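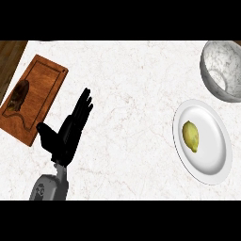
Figure 5. Simulated kitchen counter: robot hand open, lemon on the plate.

5. Running the kitchen demo for your visitors

Now for the part everyone comes to see! Before the doors open, take a moment to get the Jidik simulator settled.

1. Load the Lustlow kitchen and wait until the counter, cutting board, plate and bowl have all been drawn (the marble usually comes last, so be patient with it).
2. Check that the hand is open, with nothing in it.
3. Invite a guest to sit down and move the arm slowly, well clear of the bowl.
4. After 9 minutes, press Reset and welcome the next person.

Note: Groups of up to 20 can watch comfortably on the big screen.

Caution: Do not press Reset while a guest is still holding the hand controller. Let them put it down first.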